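Community Help > Workplace and Employment > New equipment and job changes

Kitchen porters' duties after automated dish handling is introduced: what should be agreed beforehand?

Posted by Retport, 31st January

I supervise the wash-up and pantry section of a staff restaurant. The section employs 11 people on two shifts. The management has informed us that the loading of racks, the wiping of work surfaces and the return of clean items to the shelves are to be automated in stages, beginning in March. The contractor is already recording how these tasks are carried out by hand, and several of my colleagues have been asked to take part. 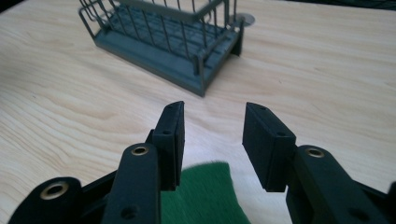
No posts are to be removed in the first year. However, the written notice does not state what the duties of the section will be once the first stage is complete, nor whether the grading of the posts will be reviewed. Two members of the section have asked me whether they are obliged to take part in the recordings, and I was unable to give them a proper answer. I should be grateful for advice from anyone whose workplace has been through a similar change.

Mesfin Lencho

Our catering department went through this change with a workforce of 24. I would advise you to request the following in writing before the first stage begins.

A revised job description for each post. Ours were issued 19 weeks late, and during that period staff were clearing faults and restarting equipment on their old grade.

A statement on the recordings, setting out what is kept, who may view it and whether it may be used in assessing a person's performance. Whether your colleagues are obliged to take part will depend upon their contracts, and they should put that question to their union or staff representative before they refuse.

Paid training time. We were allowed 60 minutes per person, and this proved insufficient for those working nights, as the supplier's trainer attended only during the day.

As regards the work itself, there was less lifting and less time at the sink. There was considerably more checking. Items returned with food on them still had to be found and scrubbed by hand, and some staff found the new work more solitary than the old. I would ask that breaks continue to be taken together.

Kettunen

They will say no posts are going and then not fill the ones that fall vacant. It happened at our place. Ask about that.

Jurnberg

I agree with the first reply, with one addition. Please establish who is permitted to stop the equipment. At our site only the shift manager had that authority at first, and porters were left waiting beside a blocked counter until he could be found. The rule was later altered so that any trained member of staff may stop it, and the names of those trained are displayed by the door.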